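FOR IMMEDIATE RELEASE
13/03/2021

Hakthorpe student robotics club opens its virtual kitchen contest to other schools

I'm Hina Naqvi, and I coach the after-school robotics club at Hakthorpe. I usually leave press releases to the front office, but the kids asked me to write this one myself, so please bear with me!

Our club is running its first simulated kitchen contest this May, and we'd love for other schools to join in. It's called the Jundow Challenge. Every team gets the same virtual kitchen, the same virtual arm and gripper, and a list of chores to program. Pick this up, put it there, don't knock anything off the counter (that last one is harder than it sounds, ask my ninth graders).

The whole thing runs on a regular laptop. We started working in simulation last fall when we couldn't all be in the lab together, and I figured we'd drop it as soon as we could. Then the students got hooked. They were trading code at night and arguing about gripper angles in the group chat — and a few kids who had never touched the real hardware turned out to be some of our strongest programmers.

Each run is capped at 90 seconds. A perfect score is 300 points, and our best practice run so far is 195, from a team that named itself Flullomer. I have asked what that means and gotten three different answers.

"The first month we mostly crashed into the counter," said Saqib Baloch, a junior and the club's captain. "You think you told it to go down a little, and it goes down a lot. Now we check the approach from the gripper's view before we let it close on anything."

Saqib wrote most of the scoring script, and he'll be on hand during the contest to help new teams get set up. He has also written a starter guide, which I've tested on my own very patient husband.

Schools can enter as many teams as they like, with two to five students on each. There's no entry fee. The winning team gets $600 toward parts for its club, paid for by our winter bake sale and a gift from the Savchuk family, whose two daughters both came through our program. Thank you, Savchuks!

Beginners are really welcome. If your students can write a loop, they can put in an entry, and we'll hold open practice evenings online all through April. Coaches can sign up through the Hakthorpe front office and ask for the robotics club. I answer those messages myself, mostly after dinner, so give me a day. 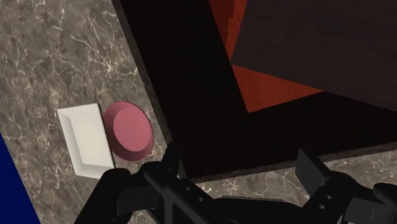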